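Tarkholm Workshop Teaches Robot Arms to Tidy Up, One Try at a Time

By Shagufta Jatoi
June

Last updated: Sunday, 4:15 p.m.

TARKHOLM -- Anyone who has ever tried to get a child to put things away will feel some sympathy for the team at Nadberg, which has spent much of the spring patiently showing a pair of robot arms how to sort small household items into baskets, over and over again, in the hope that a computer will eventually get the idea.

The project is called Tisent, and it works by example. A person guides the arms through a short task, the movements and the camera views are saved together, and then the table is rearranged a little and the whole thing starts over. By the end of last week the group had saved 1254 of these examples, and it would like to have 2000 before the learning system gets its first proper round of training.
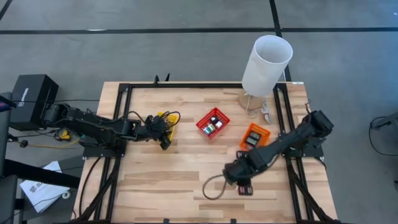 Sethi said the hardest part to explain to visitors is that a clumsy try can be worth keeping, so long as the person at the controls goes back and fixes the mistake, as the system needs to see what recovering from a bad grip looks like. A perfect run every time, Sethi added, would make for a very poor teacher.

The work goes slowly, and pleasantly so, by the sound of it. Each person takes the controls for 20 minutes and then hands over to somebody else, partly to rest the wrists and partly so that the system doesn't learn the habits of just one pair of hands. Small items, baskets and even the lamp get shifted between tries -- a few inches is often enough to make an old example feel like a new one.

Folks in town who would like a turn are warmly invited to come along to the next open evening, where there will be 15 places and, we are told, plenty of coffee. No experience is needed, and a practice session comes first. Names can be left at the front desk of the workshop any weekday afternoon.

Contact the newsroom | Copyright Tarkholm news desk. All rights reserved. | Back to top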